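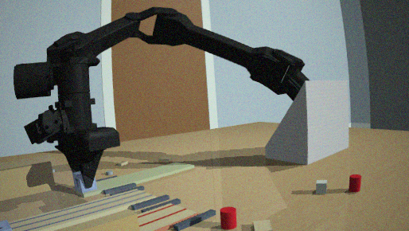
Chapter 4
Automation and the Assembly Bench

4.1 Introduction

The earlier chapters treated the workplace as a set of tasks carried out by people with the help of tools. In this chapter some of those tasks pass to a machine. The main question is what happens to the remaining work: who does it, in what order, at what pace, and with what knowledge.

A bench task is a useful place to begin because it is small. Parts lie on a surface in no strict order. One has to be chosen, gripped, turned to the right angle and set against another. A person does this with little conscious effort and finds it hard to explain afterwards. An arm with a gripper has to have each step settled in advance, or at least has to be given a rule for settling it. Much of the cost of automating a bench lies in this work of description, which falls largely on the people who did the job before.

4.2 Task, job and post

Three terms are kept apart throughout the chapter.

Task: a single piece of work with a clear start and finish, such as placing a block in a fixture.

Job: the group of tasks given to one person during a shift.

Post: the paid position, with its grade, hours and line of reporting.

Machines take over tasks. Whether a job changes depends on how many of its tasks are taken and how the rest are shared out. Whether a post is lost is a decision made by management, often at a different time and for other reasons. Reports on automation frequently run the three together, and their figures should be read with care.

4.3 The Stevov bench

The main case in this chapter is the kit assembly bench at Stevov, a maker of teaching models. Before the change, each assembler picked loose parts, built a sub-frame, checked it by eye and packed it. The target was 600 sub-frames a shift across the bench. Picking and placing were then moved to an arm supplied by Vomell, and the target was raised to 1000.

Layouts and gripping movements were first tried in simulation. Two assemblers were released from the line to take part. Their comments concerned matters missing from the written work instruction: long parts laid side by side are hard to grip singly, a tall part placed near the edge gets in the way of the next reach, and small pieces tend to collect behind larger ones. Each of these led to a change in the layout or in the order of picking.

After the change, the assemblers' job consisted of loading parts, clearing stoppages, checking and packing. Lifting and reaching fell. Time spent watching rose. Josphat Mushi, the shift lead, recorded that stoppages were short but came without pattern, so that an assembler could not leave the bench even when there was nothing to do there. This condition – present, idle and responsible – is discussed in section 4.6 under the heading of monitoring load.

Pay was a separate matter. Clearing stoppages called for training that the old grade did not include, and the grade was not reviewed until the following January. In the meantime the assemblers carried out the new tasks on the old terms.

4.4 Questions of skill

It is often said that automation removes skill from work. The Stevov case supports a narrower statement. Skill in handling parts was used less and began to fade, which mattered whenever the arm was out of service and the bench returned to hand assembly. Skill in finding faults was used more, but was held unevenly – assemblers who had taken part in the simulation trials cleared stoppages without help, while others called a technician.

The next section sets out a method for recording tasks before and after a change of this kind. It is applied first to Stevov and then to the packing hall at Mathebula, where the machine was brought in without trials.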